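The case against the cutout tray

Every packing room I visit these days has fallen in love with foam. A channel for the long piece, a rounded pocket for the small one, a zippered case to hold the lot. Plero sells the idea as order. I think it is mostly a way of buying the same tool twice.

A shop in Sutley showed me its bill in April: more than 2000 dollars for inserts, and then the tools were changed for a slightly longer model. The old trays went in the trash. Plastic film, meanwhile, costs next to nothing and fits whatever you wrap in it.

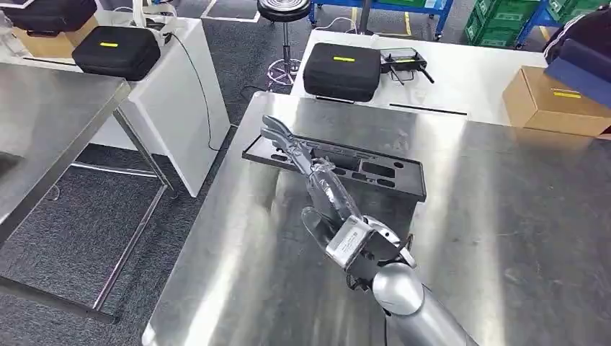
Does a tool need both the film and the foam?

Seldom. Film keeps dust and scratches off, and foam stops things from knocking together, so a tool that rides alone in its case can usually do with one of them.

Esperanza Casado, who packs for Grendum, disagrees with me. An empty pocket tells her what is missing before the lid closes, she says. Fair enough – but a list taped inside the lid does that too, and you can change a list with a pencil.

Contact | Copyright Ortuño Review | Back to top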